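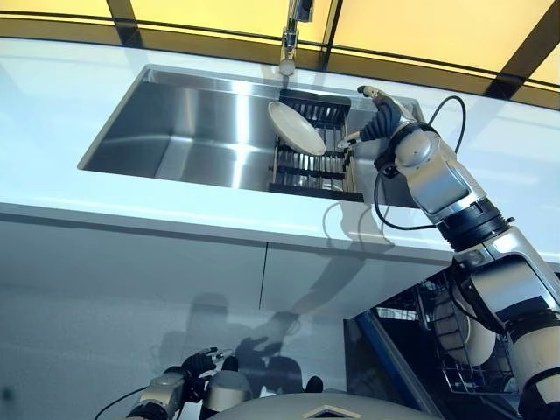 12月に、水まわり設備の会社ルムティネ(Lomutine)の工場見学に参加した。わが家の台所を来年直すつもりで、カタログだけでは決めかねていたからだ。シンクはステンレスか人工大理石かで家族の意見が割れている。白い天板に四角いステンレスの一槽シンクを下から取り付けた形は、天板の上に縁が出ないので、水や野菜くずをそのまま槽に落とせる。わたしの第一候補はこの形で、水栓も先端の引き出せるものにしたい。

集合は工場の正門前、参加者は受付で名札と耳栓を受け取る。案内役は製造部のフォルーグ・ザマニさんだった。見学コースは60分で、前半がプレス、後半が研磨と検査になっている。

プレス棟は想像していたより寒かった。平らな鋼板が金型の下に送られ、一度では深くならないので、2回に分けて絞る。1回目と2回目の間に板を洗って油を塗り直すそうだ。音は床から伝わってくる。耳栓をしていても会話は難しく、説明は棟を出てから廊下でまとめて聞いた。四隅の丸みを小さくするほど板が割れやすくなり、角のきつい製品は値段も上がる。カタログで気になっていた価格差の理由が、ここでようやく分かった。

研磨の部屋では、筋目をそろえる作業を窓越しに見た。筋目の向きが途中で変わると、光の当たり方で色が違って見えるという。検査台には不合格の品が並べてあり、どこが悪いのか当てるように言われたが、わたしには一つも見つけられなかった。ザマニさんが指でなぞった場所を見て、やっと浅いへこみに気づいた。

最後は展示室で質疑の時間になった。設計担当のリューディガー・コールハーゼさんに、細かい傷は避けられるかと尋ねたところ、使えば必ずつくとの答えだった。新品のうちは一本の傷が目立つが、全体に増えるとなじんでくる。手入れは中性洗剤とスポンジで足り、金属たわしは使わないこと、濡れた缶を置いたままにしないこと。もらいさびの見本も置いてあった。

展示室の「クスタル」という型は幅64センチで、うちの今のシンクより少し狭い。大きな鍋を洗うには斜めにする必要がありそうだ。上位の「ハルティメント」は底に傾斜がついていて水切れがよいというが、うちの予算には合わない。

見学料は無料。希望者は水切りプレートを4000円で買える。わたしは買わずに、寸法表だけもらって帰った。駐車場は狭いので、駅前から出る送迎バスのほうが楽だと思う。バスの席は申し込みのときに一緒に予約する。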